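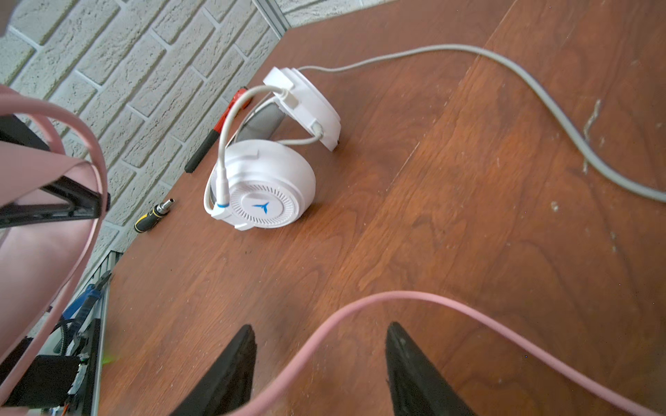 The white headset on the wooden desk

Print this story | E-mail this story

The Cord Drawer

My aunt kept a drawer for cords, and when the drawer filled up she kept a second one, and by the time I came home to Kekier that February there were three, and you had to lean on the last of them with your hip to get it shut. She had run the repair counter at Pindside Sound for most of my life, first in the front of the shop and then, after her knees went, from a room at the back of her own house at 1479 Cervantes Street, where people still came up the side path with things that had stopped talking to them.

"Sit," she said, before I had my coat off. "You have the fingers for it and I don't anymore."

I had driven 253 miles on gas station coffee and I would have liked some soup first, but you did not say that to my aunt. She tipped the first drawer out onto the table, all in one go, and it came out in a single lump the size of a roasting chicken. Then she pulled her chair up close and folded her hands in her lap, looking as pleased as if she'd served me dinner.

So I picked. You start from an end, she'd taught me that when I was small enough to need a cushion, and you never pull. You find an end and you follow it home, over and under, and if it goes into a knot you make the knot bigger and looser until it forgets it was one.
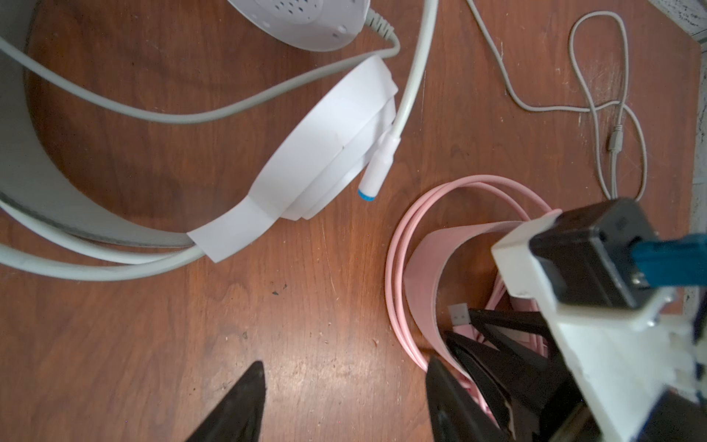
And while I did that, she talked. She told me about the winter the shop flooded, and the man from the Jurnon ferry who brought in the same radio every spring because he liked the company, and how my mother once hid a letter inside a speaker and then couldn't remember which speaker. I had heard most of it before. I had never heard the part about the letter, though, and I stopped with a plug in my hand and asked who it was from.

"Oh, well," said my aunt, and looked at the wall for a while. "Keep going. You're doing nicely." 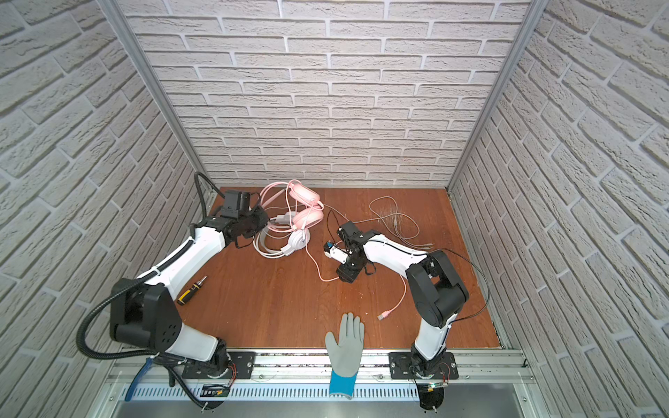

My mother and my aunt had not spoken for the last nine years of my mother's life, and I had always been told it was over the house. I had believed it, too, in the lazy way you believe things about people who cook for you. But my aunt had put two headsets out on that table, the pink one toward the back and the white one just below it, and their cords had gotten laid over each other so that I could not do one without the other, and she watched me go at the pink loops and the white bundle as though something might be decided by it. The pink cord ran right out across the middle of the wood. I moved the work glove, and then I moved it again, and I asked if she had ever found the letter.

"I found it the week she hid it," she said. "I was the one who fixed the speakers, wasn't I?" 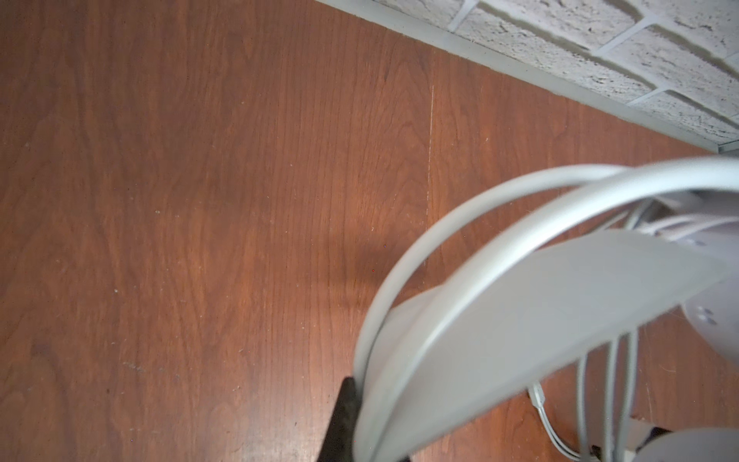
Zhenhua Ding

She told me the rest slowly, rubbing her thumb over a scuff in the tabletop. The letter was from a school in another state, offering my mother a place, and my mother had been too scared to say yes and too proud to say no, so she'd put it where it might get lost by itself. My aunt had read it and closed the speaker back up. She never said a word – not then, and not when my mother finally asked her, twenty-some years on, whether she had known.

"I could have said go," my aunt said. "It's two letters. I wanted her to stay and help me with the shop."

I didn't know what to tell her. I found another end and followed it, over and under, and after a while she got up, one hand on the table for her knees, and I heard her lighting the stove and hunting for the big pot. She called out to ask if I still took pepper, and I called back that I did, lots of it.

We got through two drawers before bed. The third she said could wait till morning.

We use cookies to remember your reading preferences. By continuing you accept our cookie policy. OK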